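14th August

The second arm is ordered, so I can finally write down what the first one cost me and what I'd budget if I were starting over.

I set aside 500 dollars in April. My list had the arm kit, a power supply, a clamp and a webcam on it, and I thought that left plenty. The kit took most of the money, as expected. What I hadn't planned for was the small stuff. Spare servos were 23 dollars each from Drivach and I have bought three. Shipping on the first one cost almost as much as the servo, so now I wait and order two at a time.

## Arm

I looked at the Kimen and the Rilness. The Rilness has a better manual and a stiffer base, but it only takes its own servos. The Kimen takes standard ones. I went with the Kimen and would do so again. Brodie Gilchrist has the Rilness and is happy with it, though he had to wait 30 days for a replacement elbow motor.

## Power supply

Don't buy the cheapest one. Mine was fine with the arm moving slowly and cut out whenever two joints moved under load. The Tamura supply I have now was 41 dollars. It should have been on the first list.

## Cables

The cables in the kit are too short once you mount the camera where you want it. I bought an assorted bag of extensions and have used nearly all of them. Put a line in the budget for these, plus sleeving if you care how it looks. I haven't bought the sleeving.

## Things to pick up

I nearly paid for a set of foam test blocks before I looked in the kitchen cupboard. Use what you have. Chipped dishes are fine, and thrift stores sell odd ones for next to nothing.

## Second arm

It's another Kimen, same size, and this time I'm getting the spare servos in the same order. The plan is to have one arm hold something still and the other do the work. I don't need a second power supply yet, according to the label on the Tamura, but I've kept money back for one.

The table is the one thing I haven't had to spend on. It's an old office desk, heavy enough that it doesn't shake, and two bases should fit if I clamp them at opposite ends. I'd been pricing a set of softer fingertips too, but I'm putting that off until I've done more runs with the mug and saucer. The black two-finger gripper that's on there now stays for the time being, and the fingertip money goes toward a longer clamp.

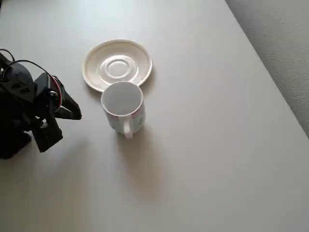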